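## Part 2: Laying the first row

Okay, boxes open, spacers handy, coffee within reach! I've put down Stencombe planks in two houses now, and the first row is where I always want to rush, so let's go slow together.

1. Pick your straightest wall and start in the left corner.
2. Set your spacers along the wall, 7 mm thick, one at each end of every plank.
3. Lay the first plank with the tongue side facing the wall (I trim mine off, but you can leave it on).

**Note:** I mix planks from three boxes as I go, so the light and dark ones don't bunch up.

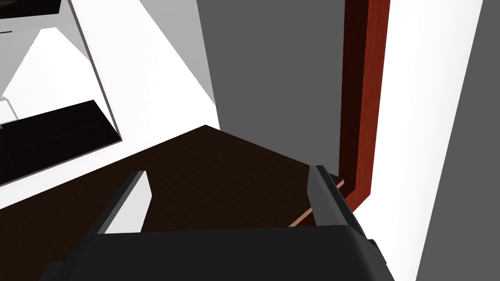 4. Click the next plank in at the short end. Tip it up a bit, push, then lower it flat. If it fights you, lift it out and check the groove for crumbs of sawdust.
5. Keep going until you reach the far wall, then measure for the last piece. Mine came out at 497 mm, and I still measured it twice!

**Caution:** Don't hit the plank edge with a bare hammer. Use a tapping block. My buddy Đạt Phan chewed up a whole row that way, and he's still grumpy.

Save the offcut if it's long enough, and start row two with it.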